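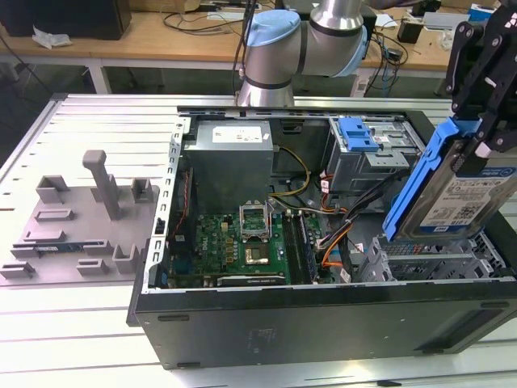

Rongrong Kang doesn't think we should say anything about the fifth seat in Tang until our recount agrees with the published one at every stage, and says matching the final list of winners isn't enough. Fair. Before this morning we didn't match on that either.

December 3, 2025

Preference count, Sanusura assembly, Tang division. Continuing from the October poll data.

Where we were: Vosus (our count program, the rewritten version) had the first four seats in Tang going to the same people as the official count, in the same order. For the fifth it elected the second Civic List candidate. The returning officer declared the Rural Alliance candidate, by 38 votes. A margin that thin will move with almost anything, so I'd been chasing transfer values and rounding. Wrong place to look.

Went back to first preferences instead. Our formal total for the division was short of the declared one by exactly 162. I should have checked that first and didn't, having assumed the import was clean after the other divisions balanced.

Pulled the rejected ballots and read them off the preference file. Every one of the 162 has a good single first preference and then a repeated or skipped number further down. Typical patterns:

1, 2, 3, 3, 4
1, 2, 4, 5, 6
1, 2, 3, 4, 4, 4

Under the Sanusura rules these are formal. The ballot counts as far as the last clear preference and exhausts after that. Our formality check was throwing out the whole paper. It's the old rule, from before the assembly changed the act, and it came across when the parser was copied over from the earlier project. The comment above the function even cites the old section number.

Why only Tang: it had the longest ballot paper of any division, and I'd guess people lost their place. The other divisions would have had a few of these as well, but we loaded those from the cleaned set, where the papers are already cut back to the last good preference. Tang came raw. So the other divisions matching told us nothing about this part of the code. Put a note in the readme saying which divisions were loaded from which set.

Fix: the check now looks only for a unique first preference. Truncation happens in a separate step and writes a line to the log for each paper it shortens, with the position where it stopped.

Rerun after the fix:
– first preferences match for every candidate
– quota matches
– first four elected at the same counts as the official sheet
– fifth seat to Rural Alliance, margin 38, same as declared
– exhausted at the final count 1,606, same as declared

Stage by stage it agrees all the way down except at one exclusion in the middle, where we have two independents leaving in the opposite order. They were tied. The act goes back to the most recent earlier count at which they differed, and we were going back to first preferences. Changed it. The order now matches and nothing downstream moved, as the two had nearly the same spread of next preferences. Still worth having right – in another division it could decide a seat.

Hand check. Took over 200 papers from the Voltley booths and followed them through the count with the stage report beside me. Slow going. All landed where the program put them. One I had down as exhausted and the program had still live, and the program was right, I'd misread a 7 as a 1. I'd like someone else to do the same with a fresh set, picked from booths outside Voltley, and without seeing mine.

On the coalition side. The fifth seat matters more than its size suggests. With the Civic candidate in, the Civic and Labour Reform groups could have formed a majority in the assembly by themselves. With Rural Alliance in, they're one short and need either the independents or a supply agreement. Our draft section on government formation was written from our own output, so the table of workable majorities is wrong in its first row and the two paragraphs after it are arguing about a situation that never existed. I've struck them out in the shared copy and left the old text underneath for now.

Rongrong also asked whether the exhausted papers would have changed the result if full numbering had been compulsory. Can't be answered from the papers. We know where they stopped and have no idea where they'd have gone. What we can do is give the split that would have been needed to reverse the margin, and it's a small one: a net gain of 38 to the Civic candidate ties it, out of the 1,606 that had run out. I'd put that in as a plain sentence with no scenario built on it. People will read a scenario as a forecast.

Things I tried earlier that can be ignored: the rounding variants (truncated, nearest, none). With the parser fixed, truncating is what the act says and it's what matches. The other two are off the main branch. Don't cite the figures from those runs, they were all made with the short ballot set.

Still open:
Rerun the other divisions from raw papers once the returning officer's office sends them. Request went in, no answer yet.
Test cases for repeated and skipped numbers, including a repeat at second preference, where the paper counts for one candidate and then stops.
Test for a tie that goes back more than one count. None in Tang, so it'll have to be made up.
Ask what the official system does with a number that's been crossed out and rewritten. The raw file has a flag column I can't find in the documentation. I've left it alone, and it's blank on nearly all papers in any case.
Rewrite the government formation section. I'll do the table, Rongrong has the text.

Stage report and log are in the Tang folder under today's run. The earlier output is renamed with "superseded" at the front so it doesn't get picked up again.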